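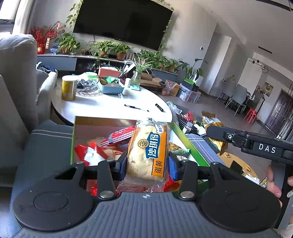
The Residence Office at Dultton wishes to consult other members on the labeling of imported packaged snacks offered free of charge in common rooms. Our present rule dates from a period when all snacks came from one wholesale supplier and carried an English ingredient list. Residents and their families now contribute a good part of what is put out, and many of the items are labeled mainly in another language. A wrapped egg yolk sachima may serve to illustrate the difficulty: the dark blue label gives the name, 沙琪玛, and the word for egg yolk, 蛋黄, stands on an orange stripe next to it. A resident who reads Chinese is told on the front of the package that egg is present. A resident who does not read Chinese sees a yellowish cake in clear plastic and may take it for a cereal bar. Sachima is commonly made with wheat flour as well, and that matters to a different group of residents.

The Office is considering three possible rules and would welcome the views of members who have used any of them.

Option A: only items with a full English ingredient list may be placed in common rooms.
Option B: any sealed item may be placed in common rooms, with a printed notice stating that ingredients have not been checked.
Option C: items without an English list are accepted, and staff attach a small card naming the product and its main allergens before the item is put out.

We serve 1,928 residents in four buildings. The annual allowance for common room refreshments is $2,000, and no increase is expected. Replies received before the end of the term will be put before our housing board.

Posted by dultton_residence_office, 27 September 2019

Reply from itemen_site_services

Thank you for raising this matter. At Itemen we applied Option A for two years and withdrew it in June. The rule was simple to state and simple to enforce. It also resulted in a refreshment table on which almost every item was the same brand of cracker. Staff from our overseas teams had been in the habit of bringing back sweets and savory snacks after home leave, and they stopped doing so as soon as the rule was posted. We received several written complaints to the effect that the rule treated their food as suspect.

Our present arrangement is close to Option C. A card is placed in front of each item. It gives the name in the original language, the name in English, and any of the major allergens. The person who brings the item completes the card, and the reception desk keeps a stack of blank ones.

Reply from kitchen_compliance_fj

I write as the compliance contact at Fujimoto House and must record a different view.

A card completed by the person who brought the food is a statement made by someone with no training, working from memory or from a telephone translation tool. If the card says "contains egg" and leaves out wheat, the reader will assume that wheat is absent. An incomplete card is more dangerous than no card. We would not permit this in our kitchen and I do not see why a common room should be held to a lower standard.

Fujimoto House uses Option A. We accept that the choice is narrower. A resident who wants a particular snack is free to keep it in his or her own room and to share it with friends there.

Reply from itemen_site_services

The point about incomplete cards is a fair one. We ought to have mentioned that our card ends with a printed line: "This card may not list every ingredient. If you have a food allergy, please do not rely on it." Whether readers pay attention to that line is a separate question.

We would add that the printed English sticker on an imported item is not always complete either. We have seen stickers that covered part of the original list and did not agree with what could still be read around the edges.

Reply from gollia_moderator

A reminder from the Gollia moderation desk that members should not post statements about the reliability of particular brands or importers without supporting documents. General remarks, such as the one above, are acceptable.

Reply from northhall_warden

Our hall has used Option B for as long as I have held this post. The notice hangs above the shelf. It is in four languages and has never been the subject of a complaint.

I would ask the original poster to consider staff time. If each of your buildings receives a mixed carton of contributed snacks every week, someone must sort it, look up each item, write a card, and remove the card when the last piece is gone. Cards left behind after the food has been eaten are a real nuisance. They end up in front of the next item and then describe the wrong product. An adult with a serious allergy already knows to avoid food of unknown content. A clear general notice tells that person what he or she needs to know.

Reply from dultton_residence_office

We are grateful for these replies. Two further facts may assist.

First, a number of our residents are families with children below school age. The argument that an adult will take suitable care does not apply to a child of six who can reach the table.

Second, the items vary more than our first message suggested. Sweets form one part. Fried snacks and chips form another, and with these the front of the bag is often a poor guide. There may be an attractive photograph and a product name in large characters, and a person who cannot read the name is left to judge by the photograph. 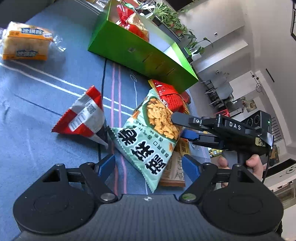

Mint-green bag of fried snacks, with product photo on the upper part.

A bag of this type could hold something made from wheat, rice, corn, or seafood paste, and the color of the finished product is much the same in each case. Our desk staff were asked to guess the ingredients of several bags from the picture alone and reached no agreement.

Reply from kitchen_compliance_fj

The last message supports my position. If trained desk staff cannot tell what is in the bag, then the bag should not be on an open table where children can reach it.

Reply from parent_rep_building3

I am a resident of one of the buildings concerned and serve as a parent representative. I have a child with an egg allergy, and I also come from a family that would be sorry to see Option A adopted.

With respect to the previous poster, my child is in no greater danger from a sachima than from a plain cookie with an English label. Both contain egg in many cases, and my child can read neither. What helps us is placement. When the snacks were moved to a high counter at our end of the building, the difficulty was greatly reduced, and the language on the wrapper had no part in it.

I would also ask that original wrappers be kept. At some events the items have been opened and tipped into bowls. Once that has been done, no label in any language is of use. An individually wrapped piece should stay wrapped until the person eating it opens it.

Reply from itemen_site_services

We support both suggestions and will adopt the second ourselves. Our card could state that loose items will be removed.

On staff time, we found that the same products return again and again. After the first month most cards were already in the drawer. New cards are needed at holidays, when the selection changes, and very seldom otherwise. The cards should be filed by the original name. We filed ours by English name at first, and three different cards were made for one product on account of three different translations.

Reply from northhall_warden

I can accept keeping the wrappers and raising the table. Neither requires anyone to act as a translator. I remain opposed to cards.

Who corrects a card when a maker changes its recipe? The wrapper will look much the same, the card will come out of the drawer, and no one will compare the two.

Reply from kitchen_compliance_fj

I agree with the member above on that point, although we draw opposite conclusions from it. A card should carry the date on which the ingredient list was last read and should be thrown away after a fixed period. Even so, Fujimoto House will be keeping to Option A.

Reply from dultton_residence_office

The Office thanks all members who have taken part. The following draft will go to the housing board. Comments on the wording are still welcome.

1. Packaged snacks in common rooms shall be sealed and shall remain in their original wrappers until taken by the person who will eat them.
2. Snacks shall be kept on a counter out of the reach of small children.
3. A general notice shall state that ingredients have not been checked by the Office.
4. Where a product has no English ingredient list, a dated card may be added giving the original name, the English name, and known allergens. A card that is out of date shall be removed.

The use of the word "may" in item 4 is deliberate, in view of the disagreement here. The parent representatives have asked for "shall," and the board will be informed of that request. Item 2 will require new shelving in one building, to be paid for from the refreshment allowance.

Reply from parent_rep_building3

Thank you. Could item 1 also cover birthday events booked by residents, or are those under the separate room hire rules?

Reply from dultton_residence_office

Birthday events fall under the room hire rules, which are reviewed in June. We have added your question to the list for that review.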